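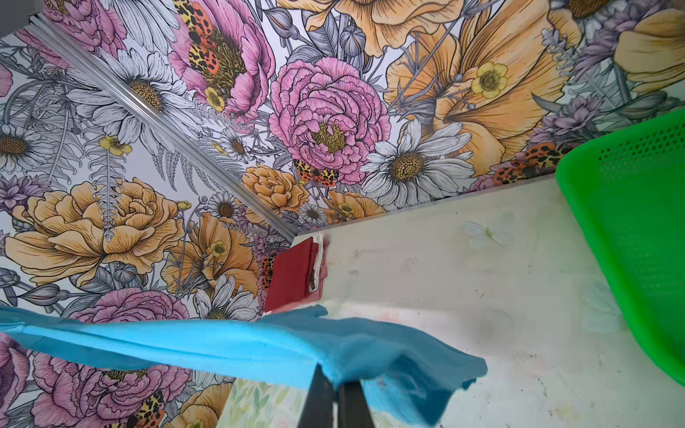
ok thread. we had a fault on the folding cell Monday and I keep getting asked about it in DMs so writing it up once, fast, between runs

short version: gripper held on when it should have let go. arm kept moving. no one hurt, one cloth ripped, one finger pad trashed, me grumpy

setup for anyone new: one arm, two finger gripper, little camera at the wrist. it picks a cloth off the counter, folds it, puts it on the stack in the back corner. repeat until I go home

policy is ours (Irkano, the March rewrite). gripper driver is from Plarkura. remember that second part

what happend: run 72 of the day. arm pinches a blue cloth, lifts, starts the drag toward the edge. cloth catches on the basket rim. the green one with the little square holes. I've since learned to hate those holes

normal behavior when something snags: motor current goes up, driver flags it, fingers open, arm backs off and tries again. we see it a few times a day, it's boring

this time the fingers stayed shut and the arm kept pulling. basket came along for the ride. then the cloth tore and the arm jumped sideways toward the wall

I hit the e-stop. Keyvan Shahbazi was at the other desk and says I yelled a word

so. logs. first thought was the threshold, somebody bumped it (me, it would have been me). nope. limit was where it should be

second thought, camera. if the policy can't see the snag it won't replan. but the snag handling doesn't use the camera at all, it's pure current. so that was an hour I don't get back

Keyvan found it. the driver sends a heartbeat and a status word. heartbeat was fine the whole time. status word was STALE. same value, same value, same value, for 2000 ms before the tear

our side checked the heartbeat. our side did not check if the status was actually changing. so the arm thought it had a happy gripper with a light load and kept going

2000 ms is forever at that speed btw

why stale: one thread in the driver reads the motor board, another one talks to us. reader thread got stuck on a serial timeout. talker thread just kept repeating the last thing it knew

we can reproduce it. wiggle the connector at the wrist while it's closing and you get it 13 times out of 87. cable had a bad crimp right where it bends. new cable on now, same wiggle test, zero

but a cable will go bad again, thats what cables do, so the cable is not the fix

changes on our side, all in since last night:
status word gets a sequence counter, no new number in 100 ms = stop
arm has its own force limit now, doesn't ask the gripper's opinion
speed near the basket cut in half

sent the logs to Plarkura. they answered same day and were decent about it, patch is coming for the reader thread. not dunking on them, we should of checked it too

for the "why not just move the basket" people: I did move it. then the cloths slide off the far side of the counter. moved it back. a real fixture is on the list for November

also yes it's slower now. cycle time went up and the folds look the same as before. fine with me

a couple people asked about reaching in. rule is arm disabled before hands go over the counter, always, even to fix one corner of one cloth. I've broken that rule. I was standing there Monday with my hand maybe a foot off because I wanted to straighten the stack. not doing that anymore

if you run a gripper over serial go check what your code does when the data is old but the link is up. pull the connector halfway mid close and watch. e-stop in your other hand pls

Keyvan is cleaning up the test script, will post when its readable. back to folding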